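Director's Diary
Camance Fellowship for Public Service
March 27, 2026

The reading period for next year's class closed this morning at nine. The Fellowship received 620 complete applications, of which 269 were passed to second readers. The office will invite 71 candidates to interview. Letters to those not continuing will go out before the interview letters, as they did last year, and each will carry the name of a staff member who can be reached with questions.

I spent the first part of the day with the second readers, who had asked for a discussion of how we weigh work experience from outside government. The present guidance was written when most applicants came to us from ministries or from large nonprofit organizations. A good share now come from technology companies, where they have held posts in public policy, trust and safety, or government relations. Several readers felt that the guidance gave them too little help with such files. One had marked down a candidate for changing employers four times in six years. A second reader had marked the same candidate up, on the ground that each move had brought wider duties. Both readings were defensible under the text as it stands. I have asked for a revised paragraph and have promised not to edit it until the readers are content with it.

The meeting also took up letters of reference. The Fellowship asks for three. Applicants in private industry often find that a current employer will confirm dates of service and nothing more, and the applicant is then judged on two letters. It was agreed that a former supervisor may stand in for a current one without any note of explanation. The change takes effect with the next call.

At eleven I met Bernadette Haverford, who was a fellow in our third class and now leads alumni relations for us at Kumer House. Her subject was the alumni pages, which are badly out of date. Some biographies still list posts that were left years ago, and a few end in the middle of a career in a way that does the person no favors. She proposes to write to every former fellow, class by class, with the present text attached and a simple request for corrections. A biography would run to no more than 200 words, in the third person, with one optional sentence on the fellowship itself. I asked that the sentence remain optional in practice as well as in name.

She raised the question of fellows whose employers must approve any public text. We will accept a shorter entry giving name, country, class year and field, and we will not press for more.

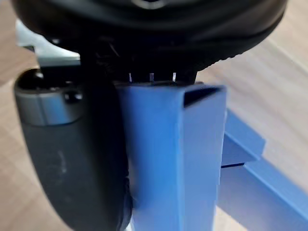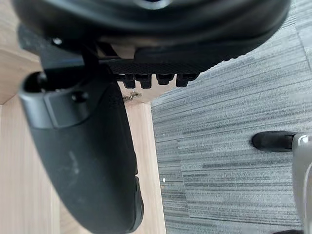

Dark parts and brackets at close range.

The afternoon was given over to the Dauda agreement. The Dauda Fund has supported travel and housing for fellows from countries with limited foreign exchange, and the present grant ends in December. Its officers joined by telephone. They are willing to renew and would like the grant to cover family members who accompany a fellow for the full term. I support this without reservation. In the past two classes we lost candidates of the first rank who could not leave young children for four months, and we had nothing to offer them beyond sympathy and a list of rental agencies.

The officers also asked for a fuller account of what fellows do in the five years after they return home. We have good information on those who stay in touch and very little on those who do not, and I said so. A short survey will be drafted in April. It will ask about current work, about contact with other fellows, and about what part of the term proved least useful. I have found that last question to bring the most careful answers.

A smaller matter, recorded here so that it is not lost. The spring seminar on regulation and the open internet has 40 places. The faculty host would like to admit graduate students to the unfilled seats, and there are fellows who would prefer that the room be theirs alone, given the frankness of last term's session. I have decided that the first two meetings will be for fellows only and that the remaining meetings will be open. The rule against attribution applies to all of them. The host has accepted this and will say so at the start of each meeting.

I had hoped to finish the day with the reading list for the Dostinon lectures, which are to deal this year with the movement of public officials into private companies and back again. It is not finished. The list leans heavily toward the American and British experience, and at least two fellows in the current class have written on the same question in their own countries, with different conclusions. I have written to ask whether their papers may be assigned. If they agree, the second lecture will be moved back a week to allow for translation of the longer one.

A note came in late from a fellow of the current class who has been offered a senior post at home, to begin before the end of term. She asks whether she may leave early and still be counted a fellow. The terms require full residence, with exceptions at the director's discretion. I used that discretion once before, for a fellow called back to serve in a new cabinet, and I am inclined to use it again. She will be asked to give her closing talk before she leaves, and her project paper will be due on the same date as everyone else's. I will speak with her tomorrow before replying in writing.

Interview rooms at Kumer House have been reserved for all three weeks. The schedule for candidates in Asia and the Pacific still has to be moved to early mornings, and two interviewers have yet to confirm.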